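Lista de verificação — sala polivalente e arrecadação de material
Centro Desportivo Ignacio, piso 0
Visita de janeiro, início às 8h30
Verificação feita por: Kwame Lamptey
Acompanhou: Concetta Bellini (coordenação de sala)

Legenda: C = conforme; NC = não conforme; OBS = conforme com observação; NA = não aplicável.

1. Acessos e evacuação

1.1 Porta principal abre para fora e sem esforço — C
1.2 Barra antipânico da saída de emergência — OBS
Funciona, mas o lado esquerdo precisa de mais pressão do que o direito. Lubrificar e voltar a testar. Se continuar presa, chamar a Hidel.
1.3 Corredor de evacuação livre — NC
Duas pilhas de colchões encostadas à parede, depois da porta dos balneários. A largura livre ficava abaixo do que está na planta. Foram retiradas durante a visita, mas é a segunda vez que isto aparece no relatório. Pede-se que os colchões fiquem no carro próprio no fim de cada aula.
1.4 Planta de emergência afixada e legível — C
1.5 Sinalização fotoluminescente — OBS
Falta a seta junto ao quadro elétrico. O suporte está lá, a placa não.

2. Iluminação e eletricidade

2.1 Luminárias de teto fixas e com proteção — C
2.2 Blocos autónomos de emergência — NC
O bloco por cima da arrecadação apagou ao fim de poucos minutos de ensaio. Bateria a substituir.
2.3 Lanterna de serviço no armário da receção — C
É a Wurkov, carregada. Deixar o cabo junto dela, estava noutra gaveta.
2.4 Quadro elétrico fechado e identificado — C
2.5 Extensões e fichas múltiplas — OBS
Uma extensão enrolada ligada ao marcador eletrónico. Desenrolar por completo quando estiver em uso ou passar o marcador para a tomada da parede norte.

3. Pavimento

3.1 Superfície sem levantamentos nem lascas — OBS
Junta aberta perto da linha lateral do campo 2. Ainda não prende o pé, mas vai abrir mais com a mudança de estação. Marcar com fita e pedir orçamento à Tridico.
3.2 Limpeza e ausência de pó — C
3.3 Tampas dos encaixes dos postes — NC
Falta uma tampa. O buraco estava tapado com um pedaço de cartão, solução que não se aceita nem por uma tarde.

4. Equipamento fixo e móvel

4.1 Espaldares: fixação à parede — C
4.2 Mesas de ténis de mesa: travões e fecho de segurança — OBS
Quatro mesas vistas. Na mesa 3 o fecho só entra à segunda tentativa. Não deve ser aberta por alunos até ser afinada.
4.3 Balizas amovíveis presas ao chão ou com contrapeso — C
4.4 Estojos, sacos e material pequeno arrumados fora das zonas de passagem — OBS
O regulamento da sala pede que o material individual fique nas prateleiras e não no chão, nos bancos ou por cima dos radiadores. Os estojos sem nome passam para a caixa de perdidos ao fim do dia.
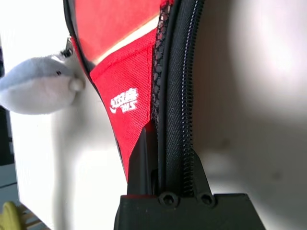
Estojo de raquete vermelho e preto, marca DHS (ponto 4.4).

4.5 Prateleiras da arrecadação fixadas à parede — NC
A estante do fundo abana. Tem os parafusos de cima, faltam os de baixo. O material pesado deve descer para a prateleira inferior enquanto não for reparada. A carga total da estante, somada pelas etiquetas, anda em quase 1000 kg, valor a rever com o fornecedor antes de se acrescentar mais alguma coisa.
4.6 Escadote com sapatas antiderrapantes — C

5. Primeiros socorros e incêndio

5.1 Mala de primeiros socorros completa — OBS
Faltam compressas e luvas de tamanho médio. O gelo instantâneo está dentro do prazo.
5.2 Extintores acessíveis, com selo e dentro da validade — C
5.3 Lista de contactos de emergência atualizada — NC
O número da coordenação ainda é o antigo. Concetta Bellini fica de substituir a folha.

Resumo

Pontos a corrigir antes da próxima utilização com público: 2.2, 3.3 e 4.5. O ponto 1.3 ficou resolvido no local, mas mantém-se em vigilância.
Prazo para os restantes: 17 dias a contar da entrega desta lista.

Comentários da coordenação (C. Bellini)

A tampa do encaixe está pedida. Até chegar, o campo 2 fica fechado — já avisei os treinadores do turno da noite. Quanto à estante, prefiro esvaziá-la por completo do que andar a mudar pesos de sítio. Preciso de duas pessoas durante uma manhã.

Resposta (K. Lamptey)

De acordo com o fecho do campo. A estante pode ser esvaziada, desde que o material não vá parar ao corredor. Volto a ver os pontos 1.2 e 2.2 quando a bateria estiver montada.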